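The sink fault has a ticket number now, 1,150, and a title I didn't choose: "Task reports complete, basin disagrees." Cor Van Beek wrote it. Cor has been at Adon longer than the furniture and titles all his tickets like that.

I work on the wiping routine, a small and unloved corner of the Jolldale project. It went wrong in February and again last week, and I'd like to get both down while I'm still annoyed.

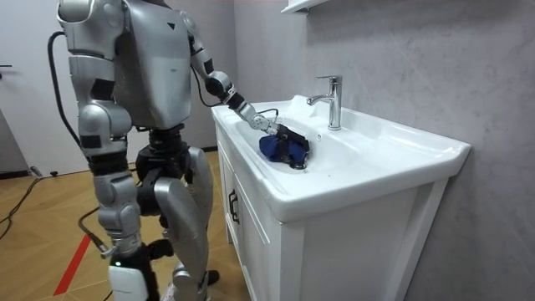

Force control on a curved surface was the February problem. The arm would find the rim, decide the rim was the bowl, and lean on it until the safety stop kicked in. We fixed that, mostly with Oleksandra Antoniuk's patience and a new approach path. These days the hand gets down into the basin with the cloth bunched under its fingers, and the red tape on the floor is there for the rest of us, who are supposed to stay behind it while the arm is live. I have been told off about the tape twice.

Last week's fault was quieter. The routine ran its strokes, logged 11 of them as good contact, marked the basin clean and went back to waiting. No stop, no warning.

## What clean means to a robot 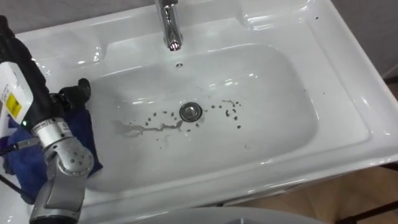 *400 words, give or take a rant*

The smear to the left of the drain is what Cor was complaining about, along with the spots on the other side. The checker is meant to catch exactly this. It compares the bowl with a reference and fails the job if the difference is too big. Somebody had set "too big" very generously, to stop it from failing on shiny reflections. I looked up who. It was me.

So the robot wasn't lying – it was holding itself to my standards.

The contact log had its own trouble. A wad of cloth pushes back nicely wherever you press it, so good contact can mean good contact with cloth and very little with sink. Martens, our simulator, models the cloth as a flat pad and was delighted with every stroke.

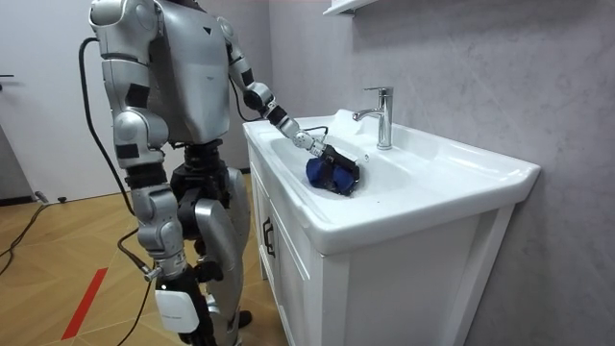 ## What we changed

The reflection mask is now separate from the dirt threshold, which I have tightened by a factor of 10. A stroke only counts if the wrist has moved sideways under load. And the routine can't mark its own homework: a person signs off until the checker earns some trust back.

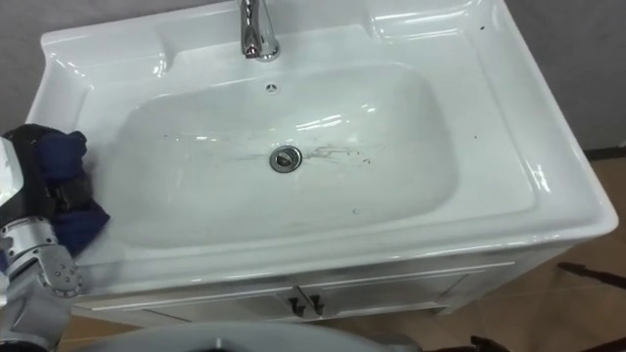
Oleksandra also wants a hard stop if the same patch fails three times, so it doesn't grind away at a chip in the glaze all night. I argued against it and lost. Vomow, the scheduler, will hate it too, but Vomow hates everything that doesn't end in a green check.

The ticket stays open for now. Cor has changed the title to "Basin still disagrees, but we're listening," and moved it to my column.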